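The long walk to Skoltthorpe, and the price of suffering

The email came in December, with a picture of a wet hillside and the promise that I would "meet myself" somewhere past mile 81. I have met myself. It happens most mornings, and there is no entry fee.

The Toltetti is a 100-mile foot race that begins in a car park and ends on the green at Skoltthorpe, by way of more bog than seems strictly needed. When it started there were 14 runners and a tea urn. Now it has 200 places, a ballot to get one, and a waiting list for the people who lose the ballot. Somewhere in between it also picked up a sponsor, Fluvuleo, which sells a powder you stir into water and which tastes, to me, like a melted ice lolly with salt in it.

I went to watch because I wanted to know what people think they are buying. Ultrarunning used to be an odd hobby for people who liked hills and didn't much like company. These days it is sold as a cure. The race brochure talks about grief, burnout, divorce and the menopause before it gets round to mentioning shoes. Finishers are told they are "changed". Changed into what, it doesn't say, and I looked.

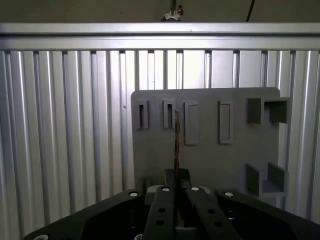 The runners I spoke to at the halfway hut were far more sensible than the brochure. One told me she had signed up after a bad year at work and now had a bad year at work and a sore hip. Another had done it four times and couldn't give me a reason for any of them. He ate a cheese sandwich while he thought about it, then said he quite liked the bit after the reservoir. I believed him more than I believed anything printed on the banners.

What bothers me is the training plan. Everyone who wins a place is nudged towards the Dmytriv method, a paid course which involves running when tired, then running again when more tired, and writing down how you feel. Its sellers claim that nearly all of their runners finish. Ask how many gave up in training and never reached the start line, and the answer gets woolly. I asked three times. I was sent a link to a podcast.

None of this makes the running itself less hard. I stood on the green at four in the morning and watched a woman come in on her own, bent over to one side like a garden gate, with two people clapping and a dog asleep under the results table. She took her medal, sat on the kerb and asked if anyone had seen her car keys. It was a very good finish. There was no powder in sight.

Entries for next year's ballot are already open, and the fee has gone up again.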